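Port Operations Trainee, Night Shift
Brerkari Terminal, fixed term with a view to permanent

Sudik handles general cargo and short-sea container traffic at Brerkari. We have 70 shore staff and around 400 vessel calls a year, and we are taking on one trainee for the operations desk.

You will work alongside the duty superintendent, Imad Bataineh, and report to Kayode Anozie, head of marine services.

The work includes:
- updating the berth plan and passing changes to pilots, agents and linesmen
- checking cargo manifests and dangerous goods notes before discharge
- logging arrival and departure times in Drotora, our port call system
- meeting ships' officers at the gangway with the paperwork

You should have a good standard of written English, a full driving licence and a basic grasp of how a ship is loaded. A seagoing certificate or a shipping qualification is welcome but not required. Training in Drotora is given in the first fortnight.

Shifts are 19.00 to 07.00, four on and four off. Part of each shift is outdoors in all weathers. Protective clothing is supplied. There is no bus to the terminal after 18.30.

The post starts in March. Send a CV and a covering letter of one page to the crewing office at Manríquez House by noon on 26th January. Interviews are held on site and travel costs up to £50 are refunded. Agencies, please do not reply.

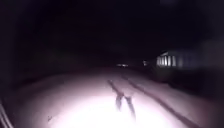
After dark, with the light on the ground ahead.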